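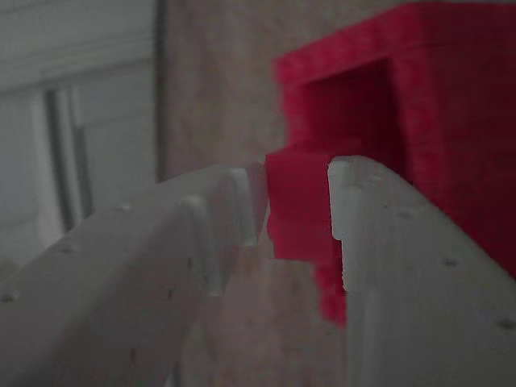
A red block with a stepped edge, one of the shapes at the Darnumwood block table.

Block table back at Darnumwood hall until the end of the month

Feb 4, 2026

The block table is back at Darnumwood hall, and there is more of it this time. Doors opened at ten and the long room was full before the kettle had boiled.

For anyone who missed it in November – it's a drop-in building morning. Small blocks, big tables, no instructions. Children come with a grown-up, grown-ups can come without a child, and plenty did.

The set now runs to 300 pieces in 41 shapes. Last time it was a good deal smaller and people kept running out of the stepped ones, wide at one end and narrow at the other. Those are the pieces that lock a wall together, so they go first. More have been made, mostly in red.

Maya Najjar, who started the mornings and still sets out the tables herself, said the stepped shape took the longest to get right.

"The first ones were too tight. You'd push two together and that was it, you needed a butter knife," she said. "Then we made them looser and the towers fell over. These are somewhere in the middle. I think we could still take a bit off the shoulder."

The shapes were drawn up by Karaki, the small model workshop on the parade behind the chemist, which also did the storage trays. The trays have a lip on them now after what happened in November, when a full one went down the side of the stage. Pieces were still turning up at Christmas.

Three tables in use. The one nearest the door is for under-fives and has the larger blocks only. The middle table is free building. The far one has a group project on it, a harbour, which stays up between sessions and which everyone is asked not to lean on. It had a sea wall and half a lighthouse by noon. The lighthouse was then made into a bridge by somebody's brother and there was a short discussion.

49 people signed the book on the first morning, which beats the last run. Several came from the Jullomau side, now that the bus stops outside the hall again. One couple had come in to ask about the boiler rota and stayed an hour and a half.

"I only meant to sit down," said one grandfather, who had built a very long flight of steps and didnt want it moved.

Not everything went smoothly. The heating was slow to get going and coats stayed on till eleven. The tea ran out of milk. There was also a queue for the middle table, and Najjar says a fourth may be put out if the chairs can be found – they were lent to the Zellus club for its quiz and haven't all come back.

Sorting at the end is part of the morning, like it or not. Everything goes back in the trays by shape, colours can be mixed. Please check pockets and hoods and the bottoms of prams. Any odd pieces found at home can be dropped through the hall letterbox in an envelope, no need to leave a name.

A few people asked about buying a set. Not at the moment. Karaki is making them for the hall only, though Najjar said she would put out a list at the next session for anyone interested and see how long it gets. People with ideas for new shapes can draw them on the pad by the hatch. So far the pad has a curved corner, a roof piece, something marked "hinge??" and a very good drawing of a horse.

The mornings run from ten until half twelve, free to get in, with a tin by the door for the tea fund. Cake is welcome, but nothing with icing near the tables please. The ramp is round at the side and the side door will be be kept unlocked while the session is on. Pushchairs in the lobby, not the corridor.

The harbour stays up until the last session, when it comes down at noon and whoever is there can help take it apart.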